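작업장 노트, 12월, 목요일 저녁

오늘은 손보다 입이 더 바빴던 날이다. 오후 내내 라니아 트왈과 마주 앉아 수리 기록을 어떻게 쓸 것인가를 놓고 이야기했고, 차를 두 번이나 다시 우렸는데도 끝이 나지 않아서 집에 가기 전에 생각나는 대로 적어 둔다. 위다드도 나중에 읽을 테니 조금 친절하게 쓰려고 하지만, 늘 그렇듯 말이 길어질 것 같다(미리 양해를!).

발단은 올트데일에서 넘어온 기록철이었다. 카드가 모두 134장인데, 절반 넘게 "점검함", "이상 없음"이라고만 적혀 있다. 무엇을 점검했는지, 무슨 소리가 났는지, 나사는 어디에 두었는지가 없다. 쓴 사람 머릿속에는 다 있었을 것이다. 나도 예전에 그렇게 썼고, 석 달 뒤에 내 글씨를 보면서 이 사람은 대체 무슨 생각이었나 하고 한참 앉아 있던 적이 있다. 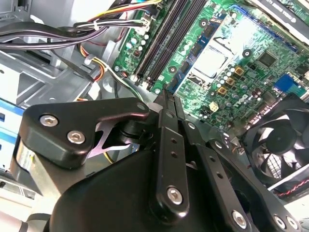
기록 카드에 꼭 넣기로 한 것

먼저 맡긴 사람이 한 말을 그대로 적는다. "부팅 불량"이라고 옮겨 적는 순간 많은 것이 사라진다. "아침에만 안 켜져요"라는 말에는 난방을 끈 방이 들어 있을 수도 있고, 멀티탭이 들어 있을 수도 있다. 라니아는 이 칸을 카드 맨 위로 올리자고 했고 나도 찬성이다. 다만 지금 카드는 이 칸이 너무 좁아서 두 줄만 써도 넘친다. 브로부샴 양식은 여기가 넉넉해서 부러웠다.

다음은 손대기 전의 상태. 케이블이 어디에 꽂혀 있었는지, 빠져 있던 것은 없는지. 뜯고 나서 떠올려 쓰면 꼭 내가 기대한 모양대로 기억하게 된다. 위다드는 연필로 간단히 그려 두는 쪽을 좋아하는데, 그림 솜씨와 상관없이 나중에 제일 먼저 찾아보게 되는 것이 그 그림이다.

그리고 해 봤는데 소용없었던 일. 이 부분에서 우리 의견이 조금 갈렸다. 라니아는 실패한 시도까지 다 쓰면 카드가 소설이 된다고 한다. 맞는 말이긴 한데, 나는 소설이 되어도 좋으니 쓰고 싶다. 메모리를 슬롯마다 옮겨 끼워 본 이야기를 적어 두면 다음 사람이 그 저녁을 통째로 아낄 수 있다.

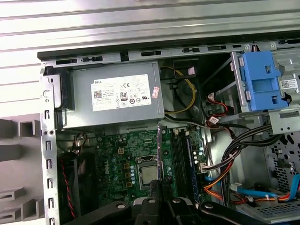 결국 한 줄짜리로 타협했다. "무엇을, 몇 번, 결과"만 쓰고 감상은 뒷면으로. 내 감상은 대부분 뒷면으로 가게 생겼다.

날짜는 맡은 날과 끝난 날을 따로 쓴다. 지난번 장부에는 하나뿐이라 어느 쪽인지 알 길이 없었다. 이름은 머리글자 말고 성까지 쓴다.

부품 통과 이름표

기록 이야기를 하다 보니 자연스럽게 선반 이야기로 넘어갔다. 코르콘 서랍장을 들여놓은 뒤로 통이 늘어서 좋긴 한데, 통이 늘면 "기타"도 늘어난다. 오늘 "기타"라고 쓴 통을 하나 쏟아 보니 나사와 받침대와 정체 모를 플라스틱 조각이 모두 약 200개쯤 나왔다. 저녁 먹기 전에 나눠 볼까 하고 시작했다가 배가 고파서 그만두었다.

이름표는 부품 이름보다 쓰임새를 먼저 쓰기로 했다. 처음 온 사람은 규격을 모르고, "드라이브 고정용"이라고 써 있으면 바로 집어 간다. 규격은 그 아래에 작게. 글씨는 굵은 펜으로, 서랍 앞면과 안쪽에 한 장씩. 앞면 것은 손이 닿아 금방 흐려지니 안쪽 것을 보고 다시 쓰면 된다.
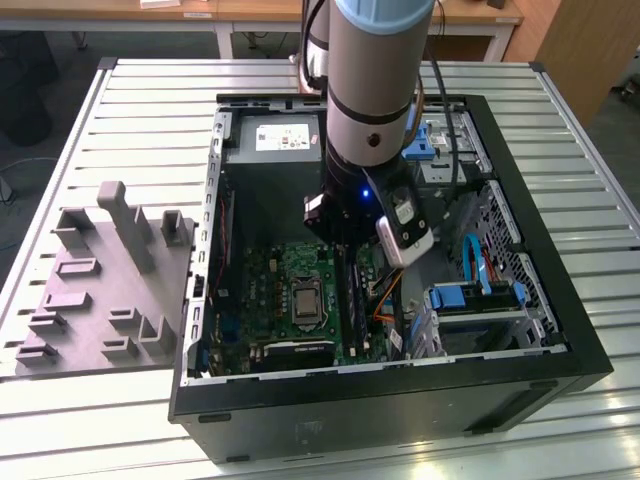 읽는 시간: 2분

위다드에게 부탁할 것도 여기 적어 둔다. 레스트레포 쪽에서 쓰는 분류표를 한 부 얻어 줄 수 있는지? 지난달에 얼핏 봤는데 항목이 8개밖에 없어서 보기에 시원했다. 우리 것은 손볼 때마다 항목이 불어나서, 정작 적는 사람이 어디에 표시해야 할지 몰라 빈칸으로 두고 만다. 같은 고장을 세 사람이 세 군데에 나눠 적은 경우도 있었다. 나도 그 셋 가운데 하나였다.

오래된 카드를 새 양식으로 옮기는 일은 당분간 하지 않기로 했다. 라니아는 언젠가 해야 한다고 하고, 나도 마음은 그렇다. 그런데 옮겨 적다 보면 모르는 부분을 슬쩍 채우고 싶어지는 게 사람 마음이라, 차라리 원본을 그대로 두고 찾아보기 쉽게 번호만 매기는 편이 마음이 놓인다. 번호는 연필로. 겹치면 지우고 다시 쓰면 되니까.

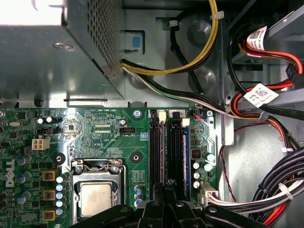
번호 옆에 색 스티커를 붙이자는 의견도 나왔는데, 창가 선반에서는 금방 바래서 노랑과 주황이 구별되지 않는다. 작년에 이미 한 번 당했다. 굳이 한다면 모양을 다르게 하는 게 낫겠다. 동그라미는 진행 중, 네모는 끝, 세모는 맡긴 분 연락 기다림. 세모가 제일 많을 것 같아서 세모부터 넉넉히 사 두려고 한다.

아, 그리고 새 카드 시안은 큰 책상 왼쪽 서랍에 넣어 두었다. 맨 위 칸을 한 줄 늘렸고, 뒷면은 일부러 비워 두었다. 고칠 곳이 보이면 파란 펜으로 마음껏 그어 주세요. 월말까지는 복사하지 않고 기다릴게요.

남은 일: "기타" 통 마저 나누기, 굵은 펜 사기, 찻잎도 거의 떨어졌음.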